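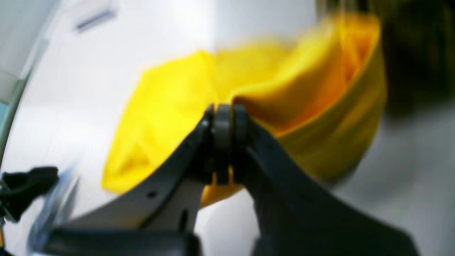 Yellow cloth pinched between the fingers of a gripper on the Cludine cell.

Search Evemer Reference
Go

Cludine cell

The Cludine cell is a two-armed bench robot used for handling cloth and other limp goods. It was put together by the firm Evemer at its Krūmiņa workshop, and the setting-up and repair notes were written by Zane Kuusk. The name covers the arms, the grippers and the bench they work over, but not the computer, which is kept separately and is known as Jostum.

Arrangement

The arms are hung from above and reach down to a white tabletop. Each arm is a chain of motor units joined by black metal brackets and ends in a gripper with two fingers. A small camera at the wrist looks along the fingers towards the work. The arms are named from the robot's own side, so that a person facing the bench finds the left arm on the right. Early wiring notes used the opposite rule and were withdrawn in March.

Setting up

The arms are homed one at a time with the bench clear. Each gripper is then opened fully and closed on nothing, and the motor reading at the closed position is stored. On the current motors this reading should be 884. A difference of more than 12 either way means that the linkage has slipped or that a finger has been fitted a tooth out, and the gripper must be taken off and set again.

The wrist camera is checked last. Both finger ends must appear in its view at the same height when the gripper is half open — if one sits lower, the camera mount is tightened before any change is made to the fingers. 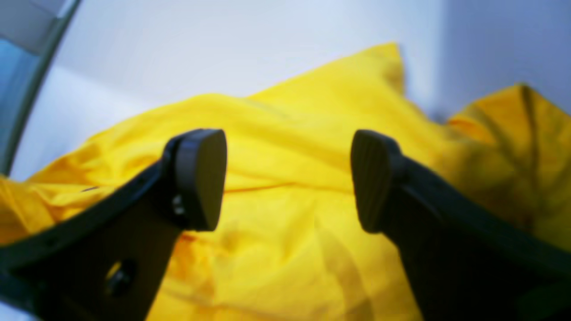 Closing force is set on cloth, as a hard test block gives a false result. The limit is raised in single steps until the gripper can lift a fold by its crest and hold it while the arm moves sideways. A limit set too high does not improve the hold and heats the motor.

Upkeep

The gripping faces are wiped with a damp rag at the start of each shift and replaced after 113 hours of running. Lint gathers at the finger pivots and is brushed out, never blown, as air drives it further in. Finger screws are checked with a hand driver.

Wiring is the commonest cause of stoppages. The leads to each motor need enough slack for the full swing of the joint, but long loops may catch on the opposite arm. After any motor is changed, the arm is moved by hand through its whole range with the power off and the leads are watched throughout.
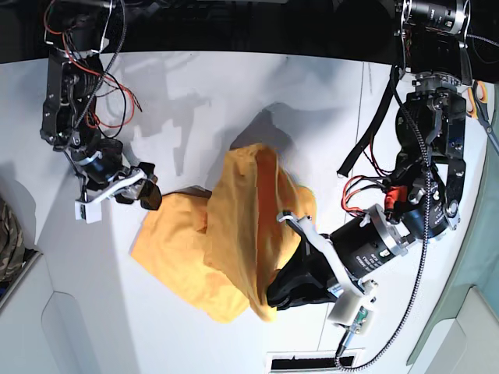

Both arms over the bench, with the left gripper closed on the cloth.

Known faults

A gripper that opens slowly usually has lint in the pivot. One that stops short of closing should be homed again before parts are ordered. If both arms stop together, the supply is at fault — the motors themselves are seldom to blame.

Last updated 12/16/22
Shares 12 | Comments 2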